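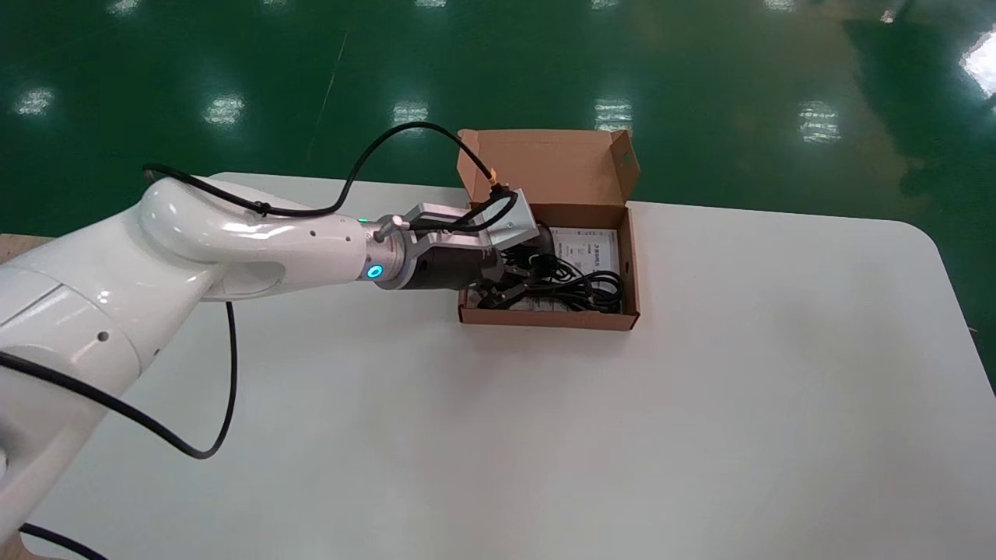

White arm over a white table, with blue and green indicator lights at the wrist.

STURONTHORPE, August 10, 2022 – Trekside, a booking service for local movers, today published its review of online moving quotes, and the results give little reason to trust the first number on the screen.

Trekside requested 2337 quotes for the same one-bedroom move. Many sites promised big savings without saying what the savings were measured against. 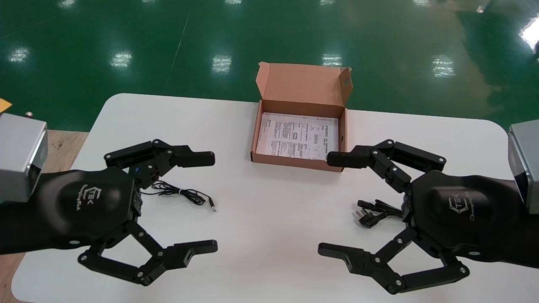
A low quote often left out stairs, fuel or the return trip. On one job the gap between the quote and the final bill came to $300, and the customer had been told the price was "locked." Locked to what, the paperwork did not say.
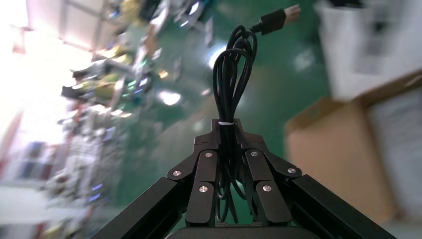

Trekside now asks every mover it lists to put 3 things in writing: the hourly rate, the minimum charge and any fee for canceling. Whether they will all keep to it is another matter – the company plans to check 1000 bills and drop movers whose numbers don't match.

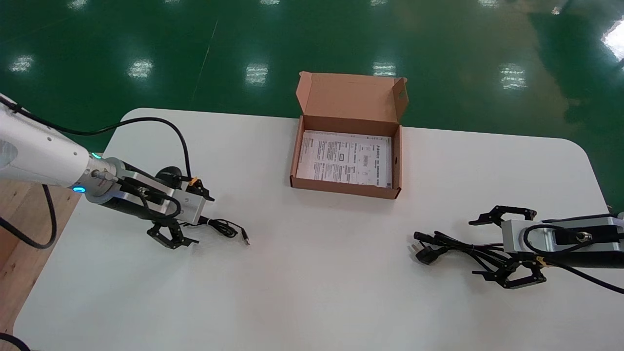
Ternon replied that written rates are welcome but that customers who forget to mention a piano will still get a surprise.

The full review is free to read at the Trekside office in Sturonthorpe.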